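22 December 2020

The household linen inventory is now complete, and this entry records how it was carried out and what will change as a result. Readers who have followed these pages since July will recall that the matter was first raised then, when a guest was given a tablecloth in place of a sheet and was too polite to mention it until breakfast.

**Scope of the inventory**

The exercise covered all cloth kept in the flat that is not clothing: sheets, pillowcases, towels, tablecloths, napkins, kitchen cloths, dusters and the category known in this household as "useful pieces." Curtains were excluded. So were the two blankets on the sofa, on the grounds that they are in continuous use and have never been put away by anyone.

My brother-in-law, Wafula Mfinanga, assisted for the greater part of the work. He had previously put the hall cupboard in order, and his method was adopted with small amendments. Each item was unfolded fully, held to the window, and assigned to one of the following:

- Keep, for its present use
- Keep, for a lesser use
- Mend
- Release

The second category proved the most contentious. A sheet that has worn thin in the middle may be cut down for pillowcases, but only if someone is prepared to cut it down. Three such sheets had been waiting since we lived in the old building, and they were moved to Release after a short discussion.

**On folding**

It was agreed at an early stage that the household had been folding in at least two incompatible ways. I fold in half and then in thirds. My late mother folded in quarters and rolled the result, and a good many of her cloths still fall naturally into those creases. The shelves in the Garnach cupboard are shallow, and neither method suits them perfectly.

The following procedure has been adopted for large cloths:

1. Clear a flat surface longer than the cloth is wide.
2. Spread the cloth and smooth it outward from the center with the flat of the hand.
3. Bring the long edges together first. The long edge should be straight before anything further is attempted.
4. Fold in half, and in half again.
5. Finish in thirds, with the open edges to the inside.

Smaller cloths are folded to a rectangle and placed on top of the larger cloth with which they are used. The sorting of colors was left until last. Cream goes with cream, and the pinks go together whether or not they match. Red pieces are washed separately and have been given the narrow shelf – a precaution that dates from the loss of a set of white napkins. 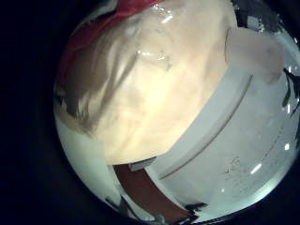
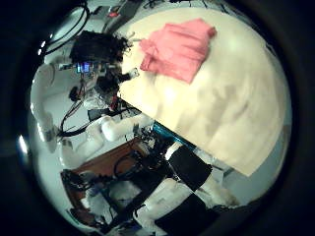
The folded pink cloth is shown in the second of these, resting on the large cream one.

**Storage and labels**

The former arrangement consisted of one deep Magnusson chest in which everything was kept in the order it had been washed. Whatever was at the bottom stayed there. The chest has been retained for winter bedding only, and all other linen has been transferred to the Garnach cupboard and to two lidded boxes under the spare bed.

Each shelf now carries a paper label on its front edge. The wording was kept plain: "Single sheets," "Table, large," "Table, small," "Kitchen." Wafula proposed a further label reading "Do not put back here," which was declined, although I have since come to see the merit in it.

Lavender bags from Flikora were purchased at a cost of 555 shillings for the set. They have been placed between the stacks and not on top of them, where they leave a faint mark on pale cotton. I am not yet persuaded that they do anything for the smell of the chest, which remains that of the chest.

**Items released**

A total of 11 pieces were released. The better ones were folded, bagged and taken to the Tenar shop at the end of our road, which accepts clean household cloth in the mornings. The remainder have been cut into squares for the kitchen and the bicycle.

One item was withdrawn from the Release pile on two separate occasions and is at present on the back of my chair. It is a small embroidered tray cloth with a scorch at one corner – we have no tray of the right size. A decision will be taken in the new year.

**Outstanding matters**

The mending basket has not been addressed. It holds four pillowcases, a bolster cover whose buttons are in a jar somewhere, and a towel with a loose hanging loop. Thread in a suitable cream is to be bought before any of it can begin, and I would be grateful to hear from readers who have found one that does not turn yellow after washing.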